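El cubo amarillo y otras batallas del estudio

Llevaba desde abril diciendo que iba a poner orden en el estudio con el tema de la basura y, como siempre, lo he ido dejando hasta que un martes por la tarde me planté en el pasillo con una bolsa en cada mano y ningún sitio donde meterlas. Así que hoy no hay receta ni libro ni excursión, hoy toca reciclaje (ya sé, ya sé, qué planazo).

Para quien llegue nuevo: trabajo en un local compartido en Costville, 42 metros, moqueta por todas partes y una cocinita minúscula que en realidad es una encimera con ambiciones. Cada uno se trae la comida de casa o la compra en el súper de abajo, el Detero, que sigue dando bolsas con asas para todo. Compras una manzana y te la meten en bolsa. Y claro, a final de semana aquello es un festival: botellas de agua a medias, envoltorios, bolsas dentro de otras bolsas. Hasta ahora todo iba a una caja de cartón que vivía debajo de la mesa de la impresora y que daba una pena tremenda.

Lo primero fue lo más feo, recoger lo que andaba suelto. Yo creía que serían cuatro cosas y me tiré toda la tarde. El plástico fino es el peor, porque no pesa, se arruga, se mete en cualquier rincón y cuando lo buscas ya no está donde lo habías visto. El azul por lo menos se deja ver!

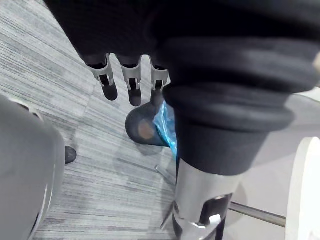

Un plástico azul hecho un gurruño, metidito contra el cromado.

Mi método, si es que se le puede llamar así, es ir por zonas y no mezclar. Primero el suelo, después las mesas, después la cocinita. Cuando intento hacerlo todo a la vez acabo sentada leyendo un catálogo de 161 páginas de la imprenta Renero, que es exactamente lo que me pasó la última vez. Muy bonito el catálogo, por cierto, tienen unos papeles verjurados que me quitan el sueño.

Luego estaba el asunto del cubo. Os juro que he dedicado más tiempo a elegir el cubo que a elegir el portátil. Tenía en la cabeza uno de esos altos de tres compartimentos, precioso, carísimo, y medí el hueco y no entraba ni de lado. Miré otro de acero de Piątek que me encantaba, pero la tapa iba suelta y me conozco: esa tapa habría terminado de bandeja para el café en dos días. Al final ganó el sencillo, pequeño, cuerpo negro y tapa amarilla con bisagra. Amarillo chillón, además. Al principio me parecía que se iba a comer toda la esquina y ahora me hace hasta gracia, con tanta moqueta gris alrededor le viene bien una alegría.

La esquina también tuvo su debate. Yo lo quería al lado de la impresora, que es donde la gente tira cosas por costumbre, pero ahí no se puede abrir la tapa del todo sin darle a la mesa. En el rincón, junto al panel gris claro de la pared, se abre entera y se queda apoyada detrás tan tranquila. Parece una tontería, pero si tienes las dos manos ocupadas se agradece muchísimo que no se te venga encima.

Y hala, a llenarlo. Una botella transparente de etiqueta roja, un botecito blanco, una bolsa transparente con un brillo así como rosado y un bulto de plástico azul que a saber lo que lleva debajo. Al lado, otra bolsa azul de asas, con peso, todavía fuera del cubo y medio desparramada por la moqueta.

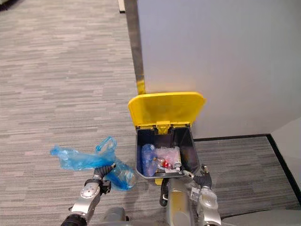 Lo que me habéis preguntado por mensaje

Varias me escribisteis cuando conté que andaba con esto, así que contesto aquí y me ahorro repetirlo.

¿Las bolsas van al amarillo? En mi zona, las de plástico, sí. Yo las guardo primero para reutilizarlas y solo tiro las que están rotas o pringosas. Mirad lo que dice vuestro ayuntamiento, que cada sitio tiene sus manías.

¿Hay que aplastar las botellas? Yo las aplasto y les vuelvo a poner el tapón. En un cubo pequeño se nota una barbaridad: si las echas enteras, con 6 botellas ya estás peleándote con la tapa.

¿Y el olor? Pues de momento bien. Un enjuague rápido a lo que haya tenido yogur o leche y listo. El cubo lo saco a la terracita y le paso un trapo con jabón, no tardo ni 10 minutos.

¿Y el papel? El papel es mi vergüenza. Sigue en la caja de cartón debajo de la mesa, la misma de antes, con un rotulador que pone PAPEL en mayúsculas para darle dignidad. Le estoy buscando un cubo azul que pegue con el amarillo y que quepa en el hueco que queda junto a la puerta, que es estrechísimo. Si conocéis alguno que no cueste un riñón, dejádmelo en los comentarios, por favor, que ya he medido tres veces y me da miedo volver a equivocarme!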